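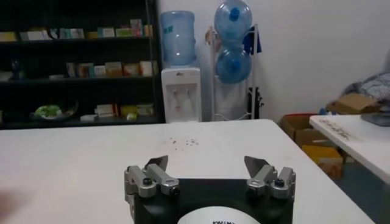 *The white table, Cuevas Room*

# Skisness Reading Circle: minutes, February 2026

**In the chair:** Faustino Solís
**Minutes:** Knut Vogler
**Present:** 20 members, including two from the Trorgate group, who were very welcome and who had both read to the end!

## Matters arising

The minutes of the previous meeting were agreed, with one correction. The poem read aloud at the close was by Christina Rossetti and not by her brother. My mistake entirely, and thank you to everybody who wrote in about it.

The large-print copies have been returned to the library. One is still missing its dust jacket. If it is in your car, please look under the seats.

## Book of the month: *Journey to the Centre of the Earth*, Jules Verne

Faustino opened by asking for first impressions, and we got plenty of them, most at the same time. Nearly everyone had expected a solemn Victorian slog and found themselves laughing by the second chapter. Professor Lidenbrock was a great hit. Several of us had marked the passage where he locks the house and lets everyone go hungry until the runic message has been worked out, poor Axel included. One member read it out with all the slamming of doors, and it is much funnier aloud.

We spent a good while on Axel as narrator. He doesn't want to go, he says so often, and he has sound reasons, but he does go. The table was split on whether this makes him a coward or the only sensible person in the book. It was pointed out that he has the answer to the cipher before his uncle does and tries to keep it to himself, and that the whole expedition hangs on his giving way because he is hungry. I had missed that completely on my first reading and was delighted to go back to it.

Graüben got less attention from Verne than we thought she deserved. She is the one who tells Axel he should go, and then she has to stay in Hamburg and wait. There was strong support for a version told from her side, with the letters arriving from Iceland and then stopping.

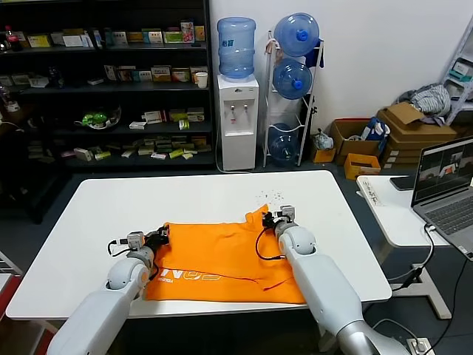 The discussion then turned to Hans, the Icelandic guide, who says hardly anything and saves everybody several times over. He asks only for his wages, paid on time. One of our visitors from Trorgate argued that Verne is being a bit lazy here, giving us a calm northerner with no thoughts of his own. Others loved him and would have followed him down any hole in the ground. I put myself firmly in the second camp. The moment when he goes off alone in the dark and comes back having heard water behind the rock is, to me, the best thing in the novel, and I said so at some length (the Chair had to move me on).

On the science, we agreed to be generous. Nobody minded that the inside of the Earth turns out so mild. What people did enjoy was the way uncle and nephew argue about it as they go, thermometer in hand, with Axel quoting the accepted view and the Professor waving it aside. It reads like two people who have had the same quarrel over breakfast for years. A member who used to teach geology said she would happily set the chapters on the rock layers as reading, with a pencil provided for corrections.

The underground sea was the favourite setting by a mile. We had some lovely comments on the light there, on the forest of giant mushrooms, and on how quiet the book goes when they first reach the shore. The fight between the sea monsters was thought to be over rather quickly. The storm on the raft, on the other hand, had kept at least three of us up past bedtime.

## A note on translations

This took us by surprise, and made for the liveliest part of the evening! Some members had an old English version in which the Professor is called Hardwigg and his nephew Harry, and for the first stretch of the discussion they thought the rest of us had read a different book. Comparing openings side by side, we found that whole paragraphs had been added or dropped, and that the jokes had suffered most.
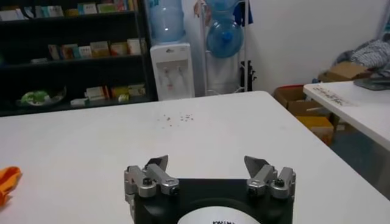 It was agreed that from now on the reading list will give the translator's name as well as the author's, so that we can at least choose to disagree. Anyone buying second-hand should check the first page: if it says Lidenbrock, you are probably all right. Knut to put a short guide in the next newsletter.

A question was raised about reading one chapter in French together. There was more interest than I would have guessed. Those with school French only are encouraged to come along, and those with none can follow in English and enjoy the noise.

## The ending

Opinion was divided on the way out through Stromboli. For some it was a glorious bit of cheek, going in by a cold volcano and leaving by a hot one. For others it was too easy, after so much careful walking, to be thrown out like a cork. The business of the compass being explained on the last pages went down well with everyone, and we liked that the Professor is so bothered by it in the middle of his fame.

The Chair asked whether we would recommend the book to younger readers. Yes, said the table, but perhaps read it to them, and be ready to skip a list of minerals here and there.

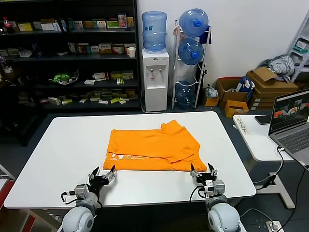
Faustino Solís added that he would skip nothing, minerals least of all, and that he had loved those lists at the age of ten without understanding a word of them. He thought children were better at long words than we give them credit for, and asked for this to be minuted. It is hereby minuted.

## Funds

The tin stands at £44 after the purchase of tea and the new bookmarks. No objections to spending some of it on a second-hand atlas for the shelf, so that we can trace journeys as we read.

## Next books

- Next meeting: *The Time Machine*, H. G. Wells. Short, so no excuses!
- After that: *Frankenstein*, Mary Shelley. Please say which text you have, as there are differences between the early editions.
- August: joint outing with the Trorgate group to the Cedum book fair. Names to Knut, please, and say if you can offer a lift.

## Any other business

A copy of the Verne was left behind under the coats, with a train ticket at the chapter where Axel gets lost. It is at the library desk and can be collected during opening hours. I have not moved the ticket.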